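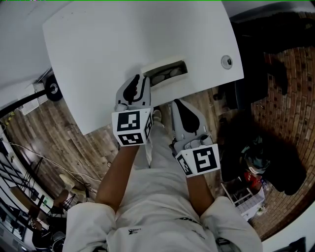
Neusa Figueiredo wrote in reply to our first draft that a small office is judged by what is left on the desk at the end of the day, and that furniture comes second. We kept her remark in mind when we revised this section.

4.2 The small office

The Fultow office is the smaller of the 2 rooms in the study. It has white walls, a wood floor and one stretch of exposed brick, with a black office chair next to it. The white desk takes up much of the space. Clothes hangers go on a coat rack near the doorway – there is no closet.
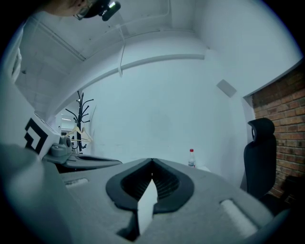 We asked office workers at Fultow and Lonness which items they would leave out overnight. The survey drew 987 usable replies. Drinks were named more often than papers or pens, and many people said they did not think of a bottle as clutter at all. Cremilda Aguiar coded the replies by hand, using the Miranda list of desk items.

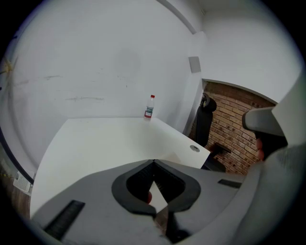
Figure 3. Desk and back wall, Fultow office. Source: Dastbridge room study.

A clear water bottle with a red cap stands near the inner corner of the desk in Figure 3. In the replies, the corner was the usual place for drinks, and the front edge was kept free for the arms. Cable openings were treated differently. People tended to leave them clear even when no cable ran through – a habit we return to in Section 5.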